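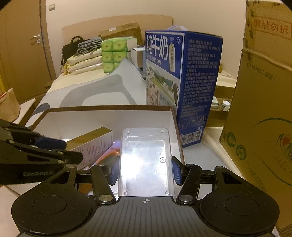 The manager of Tarnolero asks for one thing before we start, which is that I don't use the word "journey". She has read it in too many leaflets. Tarnolero is a day and evening service for adults with learning disabilities, run from the ground floor of a former building society, and she has been in charge of it for 11 years. In that time she has seen the word "independence" painted on the wall, painted over, and painted back on by a different provider.

"I've got nothing against independence," she says. "I'd just like to know what people mean by it. If a man of forty can make his own lunch but he's only ever allowed to make it here, on a day we've chosen, with a member of staff at his elbow, I'm not sure what we've given him."

I had come to ask about the life skills course that Tarnolero took on last December. It is called Retine, it is sold to councils and small charities, and it promises to take a person from "supported" to "self-directed" in four stages. There is a workbook for each stage and a certificate at the end. Cooking is in stage one, money and shopping in stage two, travel in three. Stage four is called Living My Way and she says she still couldn't tell you what happens in it.

Is it any good? She thinks for a while. "Bits of it. The money part is decent. They use real prices and they've thought about what happens when you haven't got enough for everything in your basket, which most courses skip. The travel part was written by somebody who lives near a station."

Tarnolero doesn't live near a station. The bus stops at ten to six, and the evening sessions finish at eight. So a person can pass stage three, get the certificate, and still be driven home by their mum. I ask whether she has raised this with the people behind Retine. She has, and was sent a link to a page of frequently asked questions.

The charge is £800 a year for the group, and the workbooks are extra. What she minds more is the scoring. Each person is marked every few weeks on a scale that runs from needing full help to needing none, and the marks are meant to go up. "They don't, though. They wobble. Somebody's nan dies, or they change their tablets, or they've moved and the cooker's different. I had one young woman who could do the washing-up and the laundry and her own teeth and hair without a word from us, and then for half the winter she couldn't. She's back to it now. On the chart it looks as if we broke her."

I put it to her that a funder has to measure something. She agrees, with no great warmth.

"Then measure whether they've got a friend. Measure whether anybody rang them up this week who wasn't paid to."

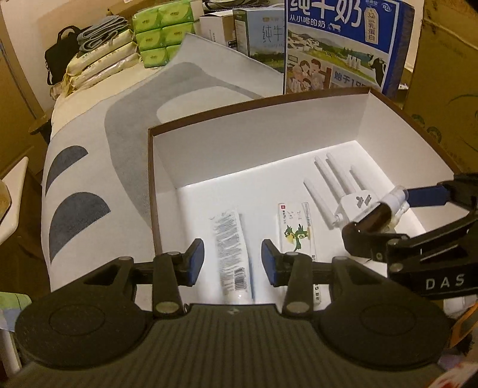

Minja, who joined the call from upstairs for the last part of it, didn't go along with all of this. She said the marks had helped her more than the manager would admit, and that before Retine the notes on each person were mostly about whether they'd had a nice day. "You'd read back a whole year and it was all nice days," she said. "I couldn't have told you if anyone had learned a thing." She would drop the certificates tomorrow. She would keep the forms, only shorter, and let people fill in their own.

The manager let that stand, more or less. They had plainly had the conversation before. Where they do agree is on the evenings, which Retine doesn't cover at all. There are three a week: a cookery night, a quiz, and a drop-in with no plan to it whatsoever. The drop-in is the one that fills up. It is also the hardest to get paid for – there is nothing to write in the box marked "outcome".

Last year they tried calling it peer-led social development. The application went through. The drop-in carried on exactly as before, with the same pool table and the same argument over the radio.

I asked if they had looked at anything else. Jistis, a phone app that reminds people of the steps in a task, had been offered to them on trial. Two of the group like it. Others turned the sound off in the first week and the manager says she would have done the same. "It says well done when you've brushed your teeth. They're grown adults. Who says well done to you?"

She hasn't decided whether to renew Retine. The form is due back before the summer and is in a tray on her desk, under the fire drill records. If the price stays where it is she might take the money and shopping stage by itself, supposing they'll sell it that way. She has emailed to ask. Meanwhile the two of them are trying to find out what it would cost to hire a minibus until half past eight.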